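Surface Materials and Reverberation in Small Domestic Kitchens
Project report, Ívar Norðdahl and Valentin Steiner
Submitted Wed 5 May

1. Background

Open-plan kitchens are often described by their occupants as loud. The complaint is usually blamed on appliances, but most of the surfaces in a modern kitchen are hard and reflect sound well. Stone, tile and glass absorb very little of the energy that reaches them, so speech and impact noise persist after the source has stopped. Our project looked at how much the choice of wall and bench finish changes the reverberation time of a small room.

Reverberation time (RT60) is the time taken for the sound level to drop by 60 decibels. We estimated it with the Sabine equation, which relates room volume to total absorption. The equation assumes a diffuse sound field. Small rooms do not meet this assumption well at low frequencies, and we have not reported any result below 250 Hz.

2. Surfaces considered

Bench tops make up a small share of the total surface area, but they sit close to the source of most kitchen noise. Polished stone was treated as fully rigid in the model.

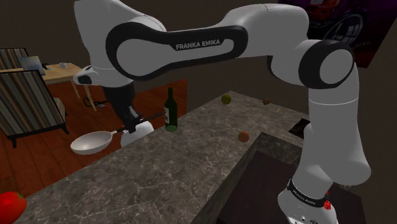

Figure 1. Grey marble countertop with a frying pan.

Timber lining behaves differently depending on how it is fixed. Boards glued straight onto masonry act much like any other hard surface. Boards fixed over battens leave an air gap, and the panel can then vibrate and take up some low-frequency energy. The depth of the gap and the mass of the boards set the frequency at which this effect is strongest. Gaps between boards can add a little more absorption if there is porous fill behind them.

The two test rooms were in the Grondollow and Mulurden student residences. They have the same floor plan. Grondollow has painted plasterboard walls, while Mulurden was relined in November with battened timber.

Combining timber and stone on one wall is common in newer fit-outs. In such cases each area is multiplied by its own absorption coefficient and the products are added. 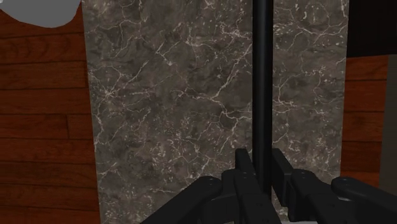
3. Method

An impulse was produced by bursting a balloon at bench height. The response was recorded at two microphone positions, and 30 bursts were used in each room. Windows and doors were kept closed and the fridge was switched off at the wall. Decay curves were fitted between 5 and 25 decibels below the peak and extrapolated to 60. Recordings with traffic noise above the fitted range were discarded and repeated.

4. Limitations

Furniture was not identical in the two rooms. Mulurden had a fabric bench seat that could not be removed, and its absorption was estimated from published tables. Air temperature was logged but humidity was not, so no correction for air absorption was made at the higher frequencies.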